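Loan papers check, with my comments
Guérin debt clinic, December round

I went through the Cudar loan file before we sign off on it, same checklist as last time. Esther Kioko asked me to write my comments in plain words so people who missed the meeting can follow along, so - plain words it is!

1. Is the full contract in the file, with every page?
Yes. It runs to 146 pages and I read them all (two pots of coffee). Annex C is in there twice, and the second copy is the later one. Please pull the first.

2. Does the amount match the public register?
No. The register says 700 million and the contract says 740. Brodie Kereama thinks the extra 40 is the arrangement fee rolled into the principal, and I think he's right, but I want it in writing from the lender. Marked open. 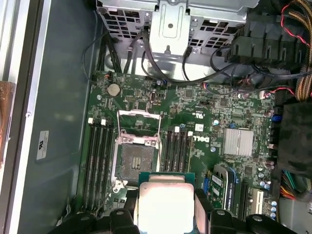
The fee matters more than it looks, by the way. If it's in the principal then people are paying interest on it for the whole 20 years, and I couldn't find one line in the budget papers that mentions it.

3. Is there a collective action clause?
Yes, clause 31. Pretty standard wording. Pass.

4. Is there a confidentiality clause?
Yes, and it's a bad one. The borrower can't even share the repayment schedule with its own parliament without asking first. Fail, and I'd put this at the top of our letter.

5. Is anything pledged as security?
Port fees, through an account held by Votance. Gunārs Stankevičius found it in a side letter, tucked behind the signature page. I'd missed it completely the first time through, so thank you Gunārs! Fail until the side letter is published.

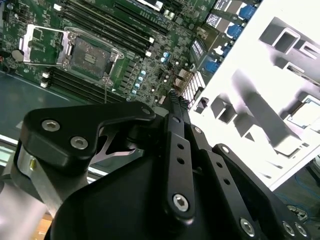

6. Is there a pause on payments after a storm or drought?
Sort of. There's a pause, but interest keeps piling up during it, and the trigger is set by the lender's own adviser. I've put "partial". Perrine Langlois would put "fail" and we went back and forth on it until 6 p.m.

7. Which court hears a dispute?
London. No comment, they nearly all say that.

8. Has the lender answered our last questions?
Two out of five. The Tunetti loan got the same treatment in the last round, so I'm not holding my breath. 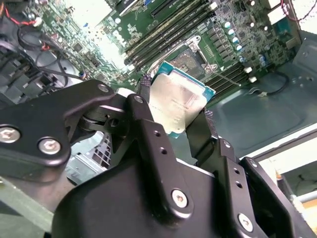 I'll send the other three questions again with the fee question on top, and copy Uchenna Chukwu this time, who has a better phone number for them than I do.

9. Can the file be closed?
Not yet. Items 2, 4, 5 and 8 stay open. If you disagree with my "partial" on item 6, write it next to mine and put your initials, please don't erase anything.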